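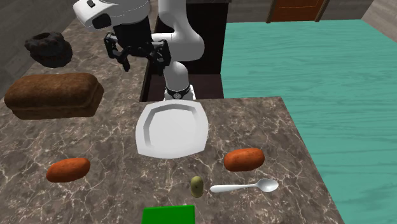

Worktop inspection, Stuvley House shared kitchen, November. Carried out before the 13:00 lunch sitting using the Raritia stone surface checklist. Surfaces were checked by eye under normal lighting, then by hand for lips and rough spots. Dark marble of this type, with a dark brown cabinet between the counters, needs a torch held low along the surface, as fine chips do not show under ceiling lights.

1. Edges and corners
Result: pass with comment.
Comment: 2 small chips at the sink end, both under 3 mm. No sharp edge felt. Fill at next visit.

2. Veins and open cracks
Result: pass.
Comment: fingernail test along the main veins. No catch.
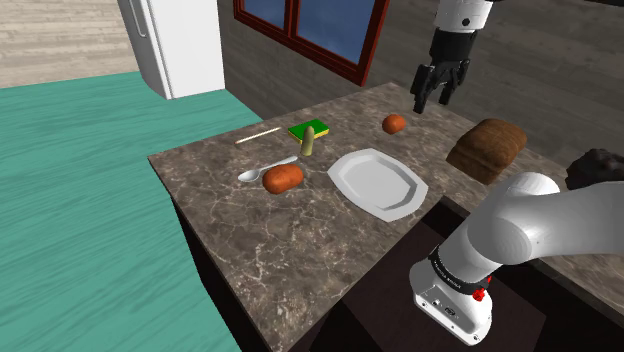

3. Sealant at wall joint
Result: fail.
Comment: gap behind the tap, 13 mm long. Remove old bead, clean with Kuo degreaser, reseal. Keep dry overnight.

4. Food contact condition
Result: pass.
Comment: water drop test done at three points. No darkening after ten minutes. Jelero sealer last applied in spring; label on store cupboard is out of date and should be replaced.
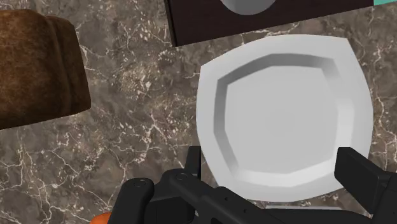

Acid cleaners remain on the shelf below the sink. These etch marble and must be moved to the locked store. Recheck items 1 and 3 once the sealant has cured.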